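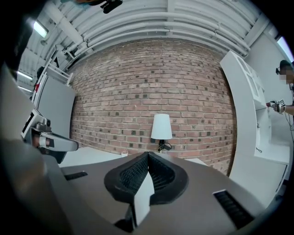 A reader of my last column wrote in to say that learning the names of the streets you walk on is a waste of a perfectly good brain, and that a phone does it better anyway. I've been thinking about that letter ever since, mostly while walking, and I want to make the case for the other side with as much cheer as I can manage.

I love street names. I love the dull ones (Second, Third, Mill, Depot) and I love the ones that must have started an argument. When I moved to Guthrie I could get to work, to the grocery store and back to bed, and for the first two years that was my whole map. Then in January my phone died halfway home from the dentist, and I stood at a corner I had passed hundreds of times and could not have told you what it was called. I was 15 minutes from my own front door. So I read the sign. It said Pokora Street, and I laughed out loud, because I had been saying "the street with the bakery" all that time and it had this wonderful bouncing name the whole while.

I started small. I walked one new block on the way home each evening and said the name to myself. By spring I had 51 of them in my head, in order, and I could run through them the way some people run through batting lineups. My town has only 3,000 people in it, so you wouldn't think there'd be that much to learn, but a small place has lanes and cut-throughs and half-streets that stop at a fence and pick up again on the far side under the same name! Gokton Lane does this. It ends behind the feed store, disappears completely, and comes back past the creek as if nothing had happened.

My reader would say, so what? The phone knows about Gokton Lane too. Yes, and I still use the phone. I use it in cities, I use it for traffic, I used it last month to find a hospital entrance and was very grateful. But the phone gives me a line to follow, and when I follow a line I don't look up much. I couldn't tell you a thing about that drive to the hospital. Walking by names is slower and it fills my head with junk of the very best kind: which hill gets the last sun, which porch has the loud wind chimes, where the sidewalk tips so hard toward the gutter that you walk with one knee bent.

There's also the pleasure of being asked. A delivery driver pulled over next to me a few weeks ago looking for Stitutari Court, which his map had put in the middle of a pasture. I knew it! I told him left at the water tower, second right, and don't believe the dead-end sign, it's older than the road. I was in a good mood for the rest of the day. I don't think that's silly. Giving good directions is one of the small favors a person can do for a stranger, and you can only do it if you've bothered to learn where you are.

And the names open up other things. Once you know one you want to know why. The library has a drawer of old plat maps that you can look at if you ask at the desk, and I have spent whole lunch hours in there with a sandwich I wasn't supposed to have. Pokora Street was once two streets with two different names, and the join is still there in the house numbers, which jump without warning in the middle of a block. I'd walked past that jump for ages thinking somebody had made a mistake with a screwdriver.

I'll grant my reader one point. Memory takes effort, and plenty of people are tired. If you work nights and raise kids, you don't need a columnist handing you homework. I only wish more of us tried it with the few blocks closest to home - the ones we cross half asleep, on the way to somewhere else. Five names would do. Say them out loud if there's no one near, and say them out loud if there is.

As for me, I have the whole north side of the tracks still to go. There's a street over there that I've only seen from the train bridge, short and steep, with a sign I can't read from that far off. I'm going on my next free afternoon, and I'm leaving the phone in the kitchen.

Get our newsletter in your inbox twice a month. Enter your email address to sign up. You can unsubscribe at any time.

Contact us | Copyright 2021, all rights reserved | Back to top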